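The Otov Method

The method section had been finished since May. What Ailsa MacKinnon did not have was a result that agreed with it.

The question was narrow. An arm that learns a kitchen task from demonstrations will usually learn the order of the steps as well, whether or not the order matters. She wanted to know if it could be taught to drop the order. Half the demonstrations for the Otov policy had been shuffled wherever a shuffle was harmless. The other half had been left alone. There were 550 in all, and the toaster appeared in every one.

She opened the trial log at ten in the evening and stepped through the wrist view. 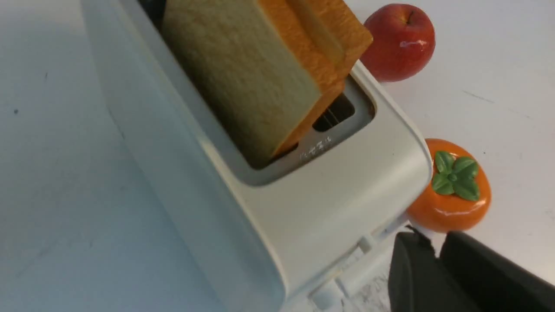
Torquil Semple wanted to know, from the next desk, whether she was counting a slice in the slot as a success or only as a slice in the slot. She said the criterion was in the appendix. He said he had read the appendix, and that it had two criteria.

She checked. It had two. One came from Albridge, where the task had first been written down, and ended when the bread was released. The other was hers and ended when the gripper had moved clear. On most trials the gap between them was a second or less. On 13 trials the arm let go, waited, and took hold again, and those 13 passed under one rule and failed under the other.

She struck out the Albridge rule and started the scoring script from the beginning. While it ran she went back to the head view and checked the start states by eye, which the protocol required and which she had put off.
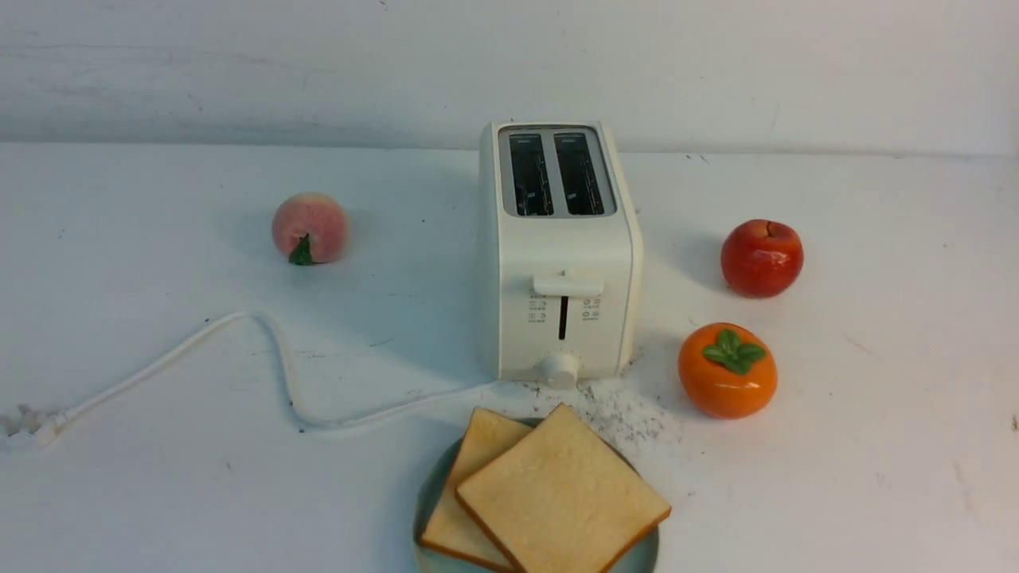

The start states were acceptable. Plate, bread and toaster were all within tolerance, and the fruit had been placed as distractors according to the sheet. She entered her initials in the column and moved on to the shuffled group.

The script returned at twenty to twelve. With one criterion, the shuffled policy completed 91 trials and the ordered policy completed 70, out of the same number attempted. That was a larger difference than she had predicted, and she distrusted it for that reason. She copied both numbers on to paper - an old habit - and looked for a way in which they could be wrong. 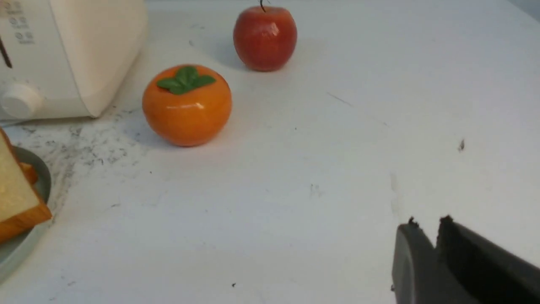

Part Two: Replication

Kazuhiro Wada ran the second set at Sriwong with the same weights and a different arm. He was not told which policy was which. The files were labelled A and B, and the key stayed in a sealed envelope in Ailsa's drawer.

He sent no comments for nine days. Then he sent a table, a folder of stills, and a request that the word "robust" be removed from the abstract.

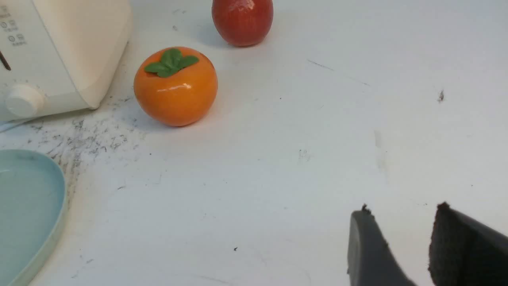 Euan Baird thought the request was fair. A policy that ignored the order of steps had been shown to ignore the order of steps, he said, and the paper should claim that much and stop.

Ailsa deleted the word. Then she opened the drawer, took out the envelope and read the key against the table, one row at a time, with a ruler under the line.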